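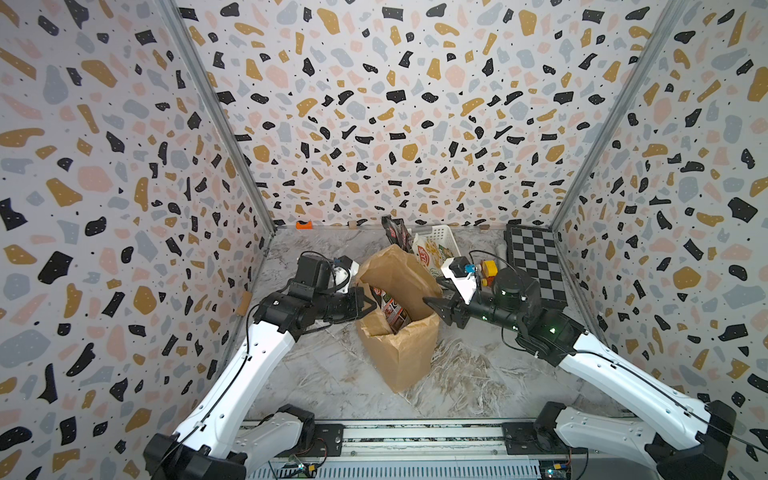
"It was the right one. It's always the right one." Nelly Ospina has been up since five and is on her second coffee, talking fast, one eye on the test log. She runs the bagging cell at Clalberg's workshop in Ernau, two arms on one rail, paper bags, snacks in and snacks out. In March the cell hurt itself. Not badly. Badly enough that she was asked to write it up, and then to talk to us.

What happened, as short as she can make it: both grippers went to the mouth of a bag, the left closed, the right closed, and the right never reported that it had. So the software kept asking it to close. And the motor kept trying.

"It had hold of the fold, where the paper doubles over. Stiff bit. The finger can't get any further, the controller doesn't know that, so it pushes. Eight seconds. Doesn't sound like much, does it."

The bag went first. Then the left arm, still following its own plan, started to lift, and now you had two arms joined by a strip of kraft paper and one of them wouldn't let go. Paper tears, luckily. When it tore the right arm swung back and hit the end of its travel. One cracked finger, one stripped gear.

"If that had been a cloth bag I think we lose a shoulder joint."

No one was near it. She says this twice. But someone could of been, and that's the part she minds.

Nilton Bermúdez wrote the grasp software, which Clalberg calls Yupanqui. He joined by phone, bad line, a train somewhere behind him.

"The finger position comes over the same cable as everything else," he said. "One broken strand near the wrist. When the arm was folded it was fine. Reach out over the bag and you lose the reading. We ran it on the bench for a thousand cycles with the arm folded. Perfect. Of course perfect."

And the current limit? There was one, surely?

Long pause. "There was one. It was set for the old motors."

Ospina is blunter. The motors were swapped over the winter, the limit lives in a settings file, the settings file was copied across from the old cell. Line 1693. She knows the number by heart now. "I signed that off. Put that in."
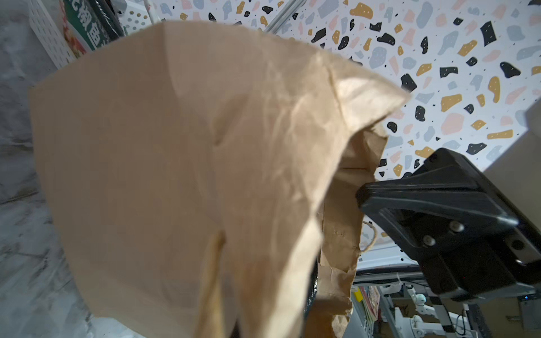 Issue 40

The fix came in two parts. First the dull one: new cable, longer loop at the wrist, a clip moved so it doesn't pull at full reach. Second, the arms now watch each other. If one gripper goes quiet, both stop where they are, and neither is allowed to lift. Bermúdez wanted the silent one to open. Ospina said no, you dont drop things by default, you stop and a person comes over.

They argued over it for a week. She won.

They also bought in a cut-off unit from Drivo, which takes the motor power away on its own without asking the software's opinion. It has tripped over 40 times. Most of those were false alarms, crumpled paper snagging a fingertip, and each one means walking over, checking, resetting.

"Annoying," she says. "I'll take annoying."

Is the cell safe now, then?

"Safer. Ask me about the left one when its cable's as old as the right one's was." She checks the log again. It's stopped. She's already getting up.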